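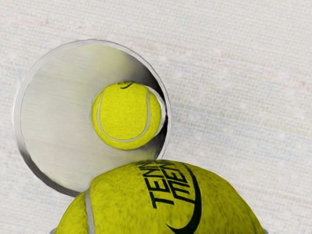
The Capital Request

The form had 146 fields, and the first one wanted to know what I was buying. I wrote "a robot" and the form told me to be more specific.

We were a small outfit in Hisstead that refurbished sports goods, mainly tennis balls, which arrived bald and left presentable. The owners had decided we would automate. They had decided this at a lunch, and I was given the job because I had once fixed the label printer by turning it around.

There were two bidders. Bivell sold an arm. Yazıcı also sold an arm, but called it a platform and charged accordingly. The woman from Bivell came in person with a folder. The man from Yazıcı appeared on my screen with a bookshelf behind him and asked what our pain points were. I said the chairs.

"Before you spend anything," he said, "you want to simulate."

I asked what that cost. He said the trial was free, in the tone dentists use for the checkup.

So for two weeks I sat in the back office and planned a factory that did not exist. In the simulator I had a mirror, a tennis ball and a cream-colored floor that went on as long as I cared to scroll. The mirror was my idea. If the camera could see the ball and its reflection at once, I reasoned, we could inspect two sides and pay for one lens. The second lens was $2,607, and I had begun to take it personally.

The software had trouble with this. It kept reporting two balls, one large and one small, and recommending that I price a second gripper for the small one. I wrote to support. Support replied that the small ball was a reflection. I wrote back that I knew it was a reflection, and that my concern was the gripper. They closed the ticket and sent me a survey.

I moved the mirror left. I moved the ball closer. At one point I had it so close that the word TENNIS ran down the side of it like a warning on a cliff. The software was now very sure it had found a ball. It was still quoting me for two.

"How's the robot?" asked the older of the owners, who liked to stand in doorways.

"It's at the planning stage."

"Does it do the balls?"

"It finds them," I said. "It finds more than we have."

He seemed pleased by this. He had always felt we were short on inventory.

By then I had reached field 129, which asked for the expected useful life of the asset. I telephoned Bivell. The woman with the folder said ten years, if we looked after it. I telephoned Yazıcı. The man with the bookshelf said it depended on how I defined life, and that there was a subscription for that.

I asked them both what happened if a mirror was involved. Bivell said, after a pause, "Why would there be a mirror?" Yazıcı said mirrors were on the roadmap for August.

I took the matter to Temell, the firm that did our books, and laid out the figures. One arm, one lens, one mirror from the housewares store on the corner, and a line for the second gripper, which I had marked "disputed." Their accountant read the sheet twice and asked whether the mirror should be depreciated. I said it already had a scratch. She wrote that down.

"And labor savings?" she asked.

I explained that once the system was running it would free up one full-time person.

"Who?"

I looked at the sheet for a while. Most of the sheet was me.

That evening I went back to field one and deleted "a robot." I typed "second lens, $2,607," attached the quote, and left the rest blank – all 145 of them. The form thanked me and said my request had been approved automatically.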